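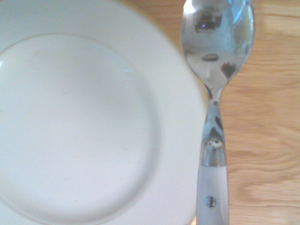 面向餐具摆放任务的示教数据采集与质量控制

课程项目报告（Zarkthorpe 课题，数据组部分）
指导教师：Angharad Yorath
提交日期：2021年6月21日

摘要

本报告记录 Zarkthorpe 课题中数据组承担的工作，即为一个从图像到动作的模仿学习策略采集餐具摆放示教数据。任务在厨房台面上进行，操作对象为餐盘、餐叉和餐勺，执行机构为带平行夹爪的机械臂，示教方式为人工遥操作。采集阶段结束后，经复核保留571条完整示教，按动作阶段切分得到3639个片段。报告依次说明任务定义、采集系统、操作规程、场景变化的安排、标注与切分方法、剔除标准以及用这批数据训练的基线策略的表现。策略网络本身由模型组完成，网络结构和超参数见模型组报告，本文只在解释数据问题时引用其结果。

关键词：模仿学习；遥操作；示教数据；餐具摆放；数据质量

一、任务背景与范围

Zarkthorpe 课题的目标是让机械臂根据腕部图像和外部图像完成一人份餐具的摆放。课题立项时考虑过三种对象：积木、工具和餐具。积木的几何形状过于规则，策略容易依赖边缘和颜色完成抓取，换一种物体后几乎要重新采集。工具的质量和尺寸差异较大，夹爪需要更换指尖。餐具介于两者之间，尺寸适合现有夹爪，又带来若干对学习系统有实际意义的困难：金属表面有镜面反射，白色盘面纹理少，刀叉类物体薄而贴近台面，抓取高度的误差容许范围小。

数据组的工作范围包括：搭建采集流程，编写操作规程，培训操作员，采集示教，对示教进行复核、切分和标注，向模型组交付可直接读取的数据。策略训练和在线部署由模型组负责。机械臂底层控制器使用现成接口，两个组都没有改动。

任务定义经过一次修改。最初的定义要求从空台面开始，依次放置餐盘、餐叉和餐勺。预采集时发现，平行夹爪抓取餐盘边沿时盘体会绕夹持点转动，落盘位置的离散程度远大于叉和勺，一条示教往往有一半以上的时间花在调整餐盘上。这部分数据对抓取细长物体帮助有限，还使片段长度的分布严重拖尾。五月的组会上，Angharad Yorath 建议把餐盘改为初始条件，由操作员在每次复位时手工摆放，示教只覆盖叉和勺。此后的数据均按修改后的定义采集，修改前的示教没有并入正式数据。

修改后的目标状态为：餐叉位于餐盘左侧，餐勺位于餐盘右侧，二者长轴与约定方向大致平行，不压在盘沿上，不伸出台面前沿。左右以用餐者面对台面的方向为准，与任何一路相机的画面方向无关。这一点在规程第一版中没有写明，导致早期有若干条示教左右放反，后在复核中剔除。

二、采集系统

2.1 场地与机械结构

采集在 Thoroddsen 楼的厨房实验间进行。台面为拼接木板，靠墙一侧摆放日常厨房物品，作为固定存在但可调整的背景。场地内有2台机械臂，正式采集每次只用其中一台执行动作，另一台停在约定的收拢位姿。收拢位姿写入启动脚本，采集程序在每条示教开始前检查关节角，偏差超过阈值时拒绝开始。

夹爪为两指平行结构，指尖包覆深色摩擦材料。指尖长度决定了腕部相机能看到多少指端前方的区域。预采集中试过较长的指尖，抓取薄物体更容易，但腕部图像里的指端离焦严重，最终仍使用较短的一种。

线缆的走向对采集有直接影响。腕部相机和夹爪的线缆沿臂体外侧固定，在肘部和腕部各留一段余量。余量过小时，腕部大角度旋转会受到拉扯，力矩读数出现缓慢漂移；余量过大时，线缆垂入外部相机视野，遮挡台面上的物体。最后采用的走线在常用位姿下两种情况都很少出现，但腕部接近旋转极限时线缆仍会甩动，规程要求操作员在此时减速。

2.2 相机

系统使用腕部相机和外部固定相机。腕部相机安装在夹爪附近，随末端运动，主要提供接近和抓取阶段的近距离信息。外部相机固定在工作区旁，提供台面的整体布局。两类图像的作用在训练中有明显分工：去掉腕部图像后，策略能移动到餐具附近，但下降位置偏差较大；去掉外部图像后，末端初始位置看不到餐具时，策略没有可靠的搜索行为。

外部相机在每天开始采集前检查一次外参。检查方法是让机械臂依次到达一组固定位姿，把指尖的投影位置与参考图像比较。偏差超出容许范围时重新标定，并在数据的元信息中换用新的标定编号。标定编号与示教绑定，训练程序不会把不同标定下的外参混用。

曝光采用手动设置。自动曝光在早期测试中造成两个问题：一是夹爪进入画面后整体亮度跳变，二是金属餐具的高光使周围台面变暗。手动设置后，窗户方向的自然光变化成为主要的亮度来源差异，这种差异予以保留，没有用遮光手段消除。白平衡同样固定，取值在第一次标定时确定，以后没有再改。

2.3 记录软件

数据由自编的采集程序 Parnia 记录。Parnia 读取相机、关节状态、末端位姿、夹爪开度和操作员输入，按各自的采样时刻写入缓冲区，结束时再对齐到统一的时间轴。对齐以外部相机的时刻为基准，其他通道取最近的样本，夹爪开度例外，取不晚于基准时刻的最后一个样本。这样处理是为了避免把尚未发生的夹爪闭合信息泄漏到当前观测中。

早期版本对所有通道都做线性插值，夹爪开度在闭合瞬间被插出中间值。模型组用这一版数据训练时，策略在接近物体的过程中提前收拢手指，收拢幅度与插值产生的中间值一致。改为零阶保持后这一现象消失。受影响的数据由原始缓冲区重新导出，没有丢失。

程序在每条示教结束后立即给出三项检查结果：各通道的最大时间间隔、图像丢帧情况、末端轨迹是否存在不连续。任何一项不合格，界面都会提示操作员重采，但仍保留原始文件，供排查硬件问题使用。

三、示教流程

3.1 操作员培训

操作员为选修本课程的学生，此前大多没有遥操作经验。培训分为空载移动、抓放练习和完整任务三步。第一步要求操作员在不接触台面的前提下沿指定路径移动末端；第二步只抓放餐叉；第三步完成整个任务。三步之间没有固定时长，由负责培训的同学根据轨迹平滑程度判断是否进入下一步。

培训期间的数据一律不进入正式数据集。曾有意见认为，初学者的失误和修正动作有助于策略学会恢复行为。数据组试着挑出一批带有修正动作的培训数据单独交给模型组，结果策略学到了在餐具上方反复停顿，恢复能力没有可观察的提高。停顿来自初学者的犹豫，在视觉观测上与正常接近几乎没有区别，却对应静止的动作标签。

3.2 单条示教的步骤

每条示教按以下顺序进行。

复位：操作员按布局卡摆放餐盘、餐叉和餐勺，退出工作区。
起始：机械臂回到初始位姿附近，由程序加入小幅随机偏移。
抓取餐叉：从上方接近，手指方向与叉柄长轴垂直，夹持柄部。
放置餐叉：移动到餐盘左侧，下降，张开手指，竖直抬起。
抓取餐勺：方法同餐叉，夹持柄部，避免夹在勺头或颈部。
放置餐勺：移动到餐盘右侧，使勺与餐叉大致平行，张开手指，竖直抬起。
结束：末端离开餐盘上方区域后，操作员按下结束键，并选择成功或失败。

叉和勺的先后顺序固定。顺序自由时，同一观测可能对应两个合理目标，策略在起始阶段会输出两者的平均方向。让模型表达多峰分布是更一般的解决办法，模型组把它列为后续工作，数据组先用固定顺序回避这一问题。

放置时要求末端接近台面后再张开手指。从较高位置松开也能让餐具落到目标区，但落点受弹跳影响，且落下后的姿态不可控。规程中的“接近”以操作员在外部画面中看到餐具端部触及台面为准，没有规定具体高度，因为餐具被夹住时倾角各不相同，同一末端高度对应的餐具最低点并不一致。 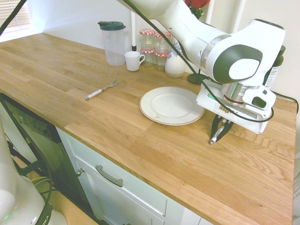 图1 外部固定相机画面。夹爪夹持一个带灰色金属端头的白色圆柱形小件，位于台面上方；左侧为餐盘和餐叉。

3.3 夹持姿态的差异

细长餐具的夹持姿态是操作员之间差异最大的部分。有人习惯夹在柄部中段，餐具被提起后基本水平；有人夹在靠近柄端处，金属部分因重力下垂。两种方式都能完成放置，但后者在下降时需要先让一端接触台面，再顺势放平，末端轨迹带有一段明显的水平位移。

数据组没有强制统一夹持点，只规定了不允许的区域。考虑是：夹持点的变化会增加动作分布的宽度，但也让策略见到更多抓取后的姿态。基线实验显示，夹持点靠近柄端的示教对放置阶段影响较大。策略会学到水平位移，却不一定能判断何时需要这一位移，于是在餐具本已水平的情况下仍然横移，把餐具推向盘沿。对此的处理是在标注中加入抓取后姿态字段，供模型组选择是否作为辅助监督。

3.4 复位的规范

复位由人工完成，重复次数多，容易出现无意识的固定模式。操作员不看布局卡时，会倾向于把餐具放在顺手的区域，角度也集中在几个方向。布局卡由脚本生成，给出台面网格上的位置和角度，操作员照卡摆放，允许有小的误差，误差本身不记录。

复位时还需检查三件事：餐具没有叠压；餐盘完整落在台面上；背景物体仍在当天约定的状态。第三项最容易被忽略。背景状态被无意改动后，同一批数据中会出现没有记录的变化，事后只能通过翻看图像发现。

四、场景变化的安排

4.1 前景变化

前景变化指餐具的初始位置和角度，以及餐盘的位置。位置按网格分层抽样，保证可达区域的每一格都有示教覆盖，靠近台面前沿的格子因碰撞风险较高，抽样概率降低。角度在允许范围内均匀抽取。餐叉和餐勺各自独立抽样，若两者距离过近，脚本丢弃该卡重新生成。

靠墙一侧的格子在采集后期被移除。机械臂在该区域下降时，肘部或腕部线缆可能碰到背景物体，操作员为避让会采用不自然的轨迹。这些轨迹对其他区域没有参考价值，却会影响策略在中间区域的选择。

4.2 背景变化

背景由靠墙摆放的日常物品构成，包括瓶罐、花瓶、水壶、杯子等。采集以组为单位，同一组内背景保持不变，组与组之间改变部分物品的位置或增减物品。背景物体不参与任务，操作员不得触碰。

保留背景有两个目的。其一，防止策略把台面以外的固定图案当作定位依据。预采集时背景几乎没有变化，策略在移走一个罐子后抓取位置整体偏移，说明它利用了这一相关性。其二，背景中包含带图案、透明和反光的物体，对视觉编码器是一种干扰，部署环境中同样存在。

背景变化的幅度受场地限制。台面较窄，物品只能排成一行，位置的可变范围主要在左右方向。数据组没有采用绿幕或后期合成，原因是反光餐具会映出周围环境，替换背景后映像与背景不一致。

4.3 光照变化

光照来自顶灯和窗户。采集时段覆盖白天和傍晚，每组数据记录顶灯开关状态和百叶帘的大致开合程度。傍晚关灯的条件试采过，图像噪声过大，没有纳入正式数据。

餐勺的勺头是凸面或凹面反射体，外观随视角和周围物体迅速变化。腕部相机在接近过程中，勺头里会出现顶灯、夹爪和台面的映像。标注员在给餐勺画轮廓时，曾把映像边缘误当作勺头边缘。修订后的标注说明要求先在远距离画面中确定外轮廓，再逐帧向近距离传播，不在单张近景图上独立标注。

餐盘的困难与餐勺相反。盘面颜色均匀，盘底与盘沿之间只有缓和的明暗过渡，近景画面若只包含盘的一部分，很难从图像判断盘心位置。策略放置餐勺时，腕部图像可用的线索主要是盘沿外缘与木纹台面的交界。这也解释了为何外部图像对放置阶段更为重要。

五、标注、切分与复核

5.1 阶段切分

每条示教切分为若干阶段：接近、下降、闭合、提起、移动、放下、张开、离开。叉和勺各自经历这些阶段，短促的阶段在切分时与相邻阶段合并，因此一条示教得到的片段数并不固定。合并规则依据阶段的持续时间，过短的闭合段并入下降段，过短的张开段并入离开段。

切分先由脚本给出候选边界，再由人工修正。脚本依据夹爪开度变化和末端竖直速度确定边界。闭合和张开的边界较可靠，接近与下降之间的边界误差较大，原因是有的操作员沿斜线接近，水平运动和竖直运动没有明确的先后。人工修正时统一规定：末端水平速度持续低于阈值的第一个时刻为下降开始；若不存在这样的时刻，则以末端进入餐具上方一定高度的时刻代替。

5.2 标注字段

除阶段标签外，每条示教还标注目标物、夹持区域、抓取后姿态、放置结果和备注。夹持区域分为柄端、柄中和靠近颈部。抓取后姿态分为水平、端部下垂和侧向倾斜。放置结果分为合格、偏斜、过近和压盘。备注为自由文本，用于记录不便归类的情况，例如放下后餐具随手指粘连移动。

标注一致性通过重复标注检查。夹持区域的一致性较低，分歧集中在柄中与靠近颈部之间。餐具柄部与金属部分的交接处本可作为分界，但夹爪闭合后常把它遮住。标注说明后来规定，以闭合前最后一张能看到交接处的腕部图像为准，分歧有所减少，没有完全消除。

5.3 剔除标准

复核中出现下列情况之一的示教予以剔除：

左右放反，或先后顺序与规程不符；
餐具掉落后重新抓取；
机械臂触碰背景物体，或触发保护性停止；
操作员的手或身体在动作过程中进入工作区；
时间对齐检查不合格；
任一相机在抓取或放置阶段丢失图像；
放置结果为压盘，且之后没有修正。

放置偏斜但不压盘的示教保留，标为次级样本。模型组可以按字段过滤。数据组的看法是，对细长物体的角度要求若过严，操作员会在放置前反复微调，产生大量低速片段，反而对策略不利。

掉落后重新抓取的示教单独存放。与培训数据中的犹豫不同，这些示教的掉落和重抓在观测上清楚可辨，理论上可用于恢复行为的学习，但数量不足，本阶段没有使用。

5.4 轨迹评分

为减少人工复核的负担，数据组实现了一个轨迹评分脚本，在组内称为 Plullness。评分综合末端加速度变化率、停顿时长占比和路径长度与直线距离之比，数值越低表示轨迹越平顺。评分只用于确定复核顺序，分数高的先看，不直接作为剔除依据。

使用中发现，Plullness 对夹持点靠近柄端的示教打分偏高，原因是放下时的水平位移被计入路径长度。若直接按分数剔除，会系统性地去掉一类合理的操作。脚本后来改为分阶段计算，放下阶段不计路径比。修改后，高分示教中确有问题的比例上升，复核人员翻看正常示教的时间减少。

六、数据概况

正式数据包含571条示教和3639个片段。训练划分使用大约400条，其余用于验证和测试。划分以组为单位，同一背景布置下的示教只出现在一个集合中。最初按单条随机划分时，验证误差很低，但与在线表现不符，改为按组划分后两者趋势一致。

从分布看，抓取阶段的覆盖较均匀，放置阶段集中在餐盘两侧的窄带内，这是任务定义的自然结果。餐盘位置的变化范围小于餐叉和餐勺，原因是餐盘占用面积大，靠近可达区域边缘时，两侧难以同时留出放置空间。操作员之间的贡献并不均衡，少数人采集了较大部分的数据，操作风格的影响因此没有充分平均。

存储方面，原始缓冲区与导出数据分开保存。导出格式把图像压缩为视频，状态和动作存为数组，标注存为文本。视频压缩对腕部近景影响较小，对外部画面中的细小餐具影响较明显，叉齿之间的间隙在高压缩率下会糊成一片。最终选择了较低的压缩率，以存储空间换取细节。

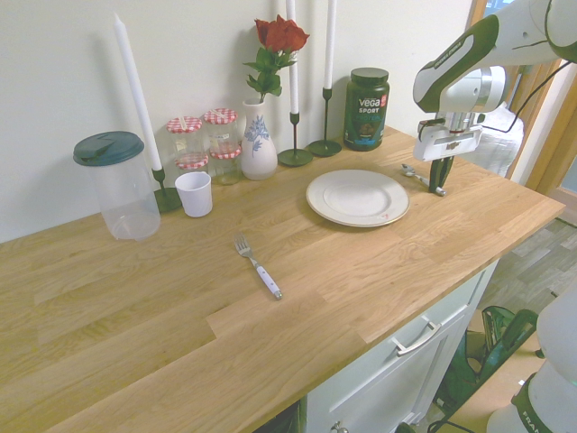
为什么不直接增加示教条数，而要花时间做切分和复核？
示教条数增加时，错误示教也会按相近的比例增加，左右放反、提前张开手指这类错误会直接成为训练目标。切分之后可以单独检查某一阶段的动作分布，也便于判断下一批采集应补哪一类样本。

七、基线策略的表现

7.1 评价方式

模型组用训练划分得到一个行为克隆基线，在与采集相同的场地上做在线评价。评价布局由布局卡脚本生成，使用单独的随机种子。评价人员只负责复位和判定，判定标准与放置结果字段一致。为了定位问题，除整体成败外还逐阶段记录失败位置。

7.2 抓取阶段

餐叉抓取优于餐勺抓取。餐叉失败主要是下降高度不足，手指在叉柄上方闭合。餐勺失败除高度外还有位置偏移，末端偏向勺头一侧。检查腕部图像后认为，高光区域吸引了定位。对训练图像加入亮度扰动后偏移减小，但下降高度问题没有变化。

下降高度问题与数据有关。操作员抓取薄物体时，有时会让指尖轻触台面再闭合，有时在台面上方极小的间隙处闭合。两种做法的末端高度差别很小，图像上几乎不可分，平均后的高度却可能刚好夹不住。补充采集时，规程改为一律轻触台面后闭合，并把阻抗参数调低以免触发保护。用补充数据替换部分旧数据后，空夹次数减少。

7.3 放置阶段

餐叉放置较稳定。餐勺放置的主要失败是离餐盘过近，勺柄贴着甚至搭上盘沿。可能的原因有两个：一是示教中餐勺与盘沿的间隔本来就小，操作员倾向于紧挨着盘放；二是夹爪夹着餐勺下降时，外部画面中餐勺与盘沿常被手指遮挡。第一个原因可以从数据中验证，放置结果为过近的样本大多集中在少数操作员身上。对这部分样本降低权重后，搭盘情况减少，但平均间隔变大，个别餐勺放得过远。

7.4 离开阶段

离开阶段原本被认为最简单，却出现了一类稳定的失败：张开手指后尚未完全松开就抬起，把餐具带离台面。查看示教发现，部分操作员会在张开的同时开始抬升，因人能看到餐具是否脱离，很少出错。策略学到的是两个动作的同时性，没有学到对脱离的确认。规程随后要求张开后停顿片刻再抬起。停顿过长会带来另一种问题，策略可能停在原处不再移动，所以程序在手指张开到位后以提示音告诉操作员可以抬起，使停顿长度趋于一致。

八、存在的问题

第一，外部相机的视角变化不足。相机位置在整个采集期间只有标定造成的小幅改变，基线策略对视角移动敏感。在训练中做图像裁剪和平移可以部分缓解，不能代替真实的视角变化。

第二，餐具种类单一。数据中的叉和勺均为金属头加浅色柄，策略对全金属餐具的表现没有系统评价。临时试过换用全金属勺，末端能到达附近，闭合位置不稳定。由于试验次数少，不作结论。

第三，力信息利用不足。记录了关节力矩，但没有接触标签，训练时也没有使用。指尖与台面的接触在力矩上有可辨的变化，若能自动提取接触时刻，阶段切分和抓取高度问题都可能得到改善。

第四，人工复位成本高。单条示教的总用时中，复位占去相当一部分。用另一台机械臂自动复位的设想讨论过，两臂工作区重叠处的避碰规划尚未完成，未进入实施。

第五，标注字段的定义在采集过程中有过改动，早期数据虽已补标，但补标人员看不到当时现场的情况，备注字段的信息量低于后期数据。

九、后续工作

近期计划按以下次序进行。先补采餐盘位置靠近可达区域边缘的示教，平衡放置目标的分布。然后加入第二种餐具，采集规程不变，只更换物体，用于评价已有数据的迁移程度。之后移动外部相机并重新标定，每个位置采集一小批示教。自动提取接触时刻的工作由下一届学生接手，现有脚本和力矩曲线的人工标注样本已放入课题仓库。

关于掉落后重新抓取的示教，计划在数量足够后单独做一次对比训练。采集方式考虑由操作员在提起阶段有意松开餐具，但有意松开与意外掉落的初始条件不同，松开时末端静止，意外掉落多发生在加速过程中，二者能否混用需要先做小规模检验。

附录A 采集前检查项

相机外参检查已完成，标定编号已更新。
闲置机械臂位于收拢位姿。
腕部与肘部线缆余量正常，无缠绕。
指尖表面清洁，摩擦材料无松动。
顶灯状态和百叶帘开合程度已填写。
背景布置与当组记录一致。
磁盘剩余空间满足当次采集。
急停按钮可用，操作员知道其位置。

附录B 元信息字段

示教编号、组编号、操作员代号、标定编号、布局卡编号、起始时刻、结束时刻、顶灯状态、百叶帘状态、背景布置编号、现场判定、复核判定、复核人员代号、Plullness 分数、Parnia 版本、备注。

操作员代号与姓名的对照表不随数据交付，由指导教师保存。背景布置编号对应的参考图像放在每组数据的根目录下，复核时若发现画面与参考图像不符，应新建编号，不得覆盖原有参考图像。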